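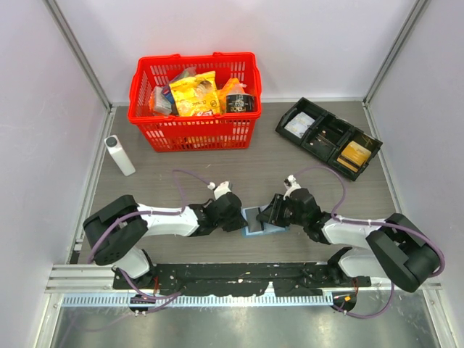 Red shopping basket with packaged groceries

Skadineo 2.1 review: a governance dashboard for token holders
Reviewed by Telma Urrutia, 30 January 2023

Skadineo reads on-chain votes and forum threads and puts them on one page. I ran it for 21 days against the Gellimeo DAO, which has 2856 voting addresses and a fairly busy forum.

Setup
Connect a wallet in read-only mode, paste the governor contract address, wait for the index to build. Mine needed 46 minutes on the shared node. Pointing it at my own node failed twice with a timeout, then worked after I raised the block range limit in the config file.

Voting history
All 268 past proposals loaded in the right order. Delegated votes are shown under the delegate, with the delegators in a drop-down. Split votes are handled badly: a delegate who votes part for and part against appears as two separate rows, and the export keeps them that way.

Buyback and treasury view
Balances match the block explorer. Vested tokens are counted as circulating unless you tag the vesting contract by hand, so the quorum figure is wrong until you do. Subbarao Kurian reported the same fault on the Pisharody forum in June. It is still open.

Alerts
Email only. Quorum alerts arrived on time. Two "voting ends soon" alerts came after the vote had closed.

Compared with Butport
Butport has better charts and no delegate drop-down. It also can't export to CSV.

Rating: 3.5 out of 5
Version tested: 2.1, free tier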